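January 5, 2024

Barker glaze tests, third firing. Opened the kiln at lunch and I am so happy with this one! The celadon finally went glassy all the way down the tile and didn't crawl at the foot. Hagos Hadgu came over to look and we both just stood there tilting tiles at the window for a while.

What changed from the last firing: I sieved the whole batch through a 200 mesh, twice, and let it sit overnight before dipping. Also swapped the old feldspar for the bag from Erley. I know, two changes at once, bad practice. I'll split them next time and run one tile of each.

Recipe is still card 551 in the box, with the clay content up a little. Dip count of three, fast, with a pause to let the shine go off between coats. The two-dip tiles came out thin and gray on the dark body but lovely on the porcelain - sort of like pond ice. Worth keeping for the small bowls.

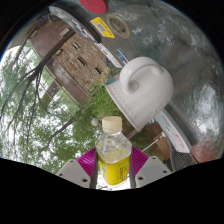 The Cantero red was on the bottom shelf and it's still brown at the rim. I think we're cooling too fast up top. Hagos wants to hold for 50 minutes on the way down and see if the color comes back, and I'm all for it. He had good luck with a hold like that on his iron glazes in September, really deep rusty speckles, and I've been jealous ever since.

Pinholes on tiles from the Pikaveck clay only, nothing on the others. Could be the bisque was too low. I want to refire one of them before blaming the glaze.

To do:
Mix a fresh half bucket of 551, old feldspar, same sieve
Cut more tiles, with a taller foot this time (two stuck to the shelf)
Scrape and rewash the bottom shelf
Ask Hagos for his cooling notes

Put the best celadon tile up on the nail by the sink. Go look at it around three when the sun gets over there, the throwing rings show right through the glaze.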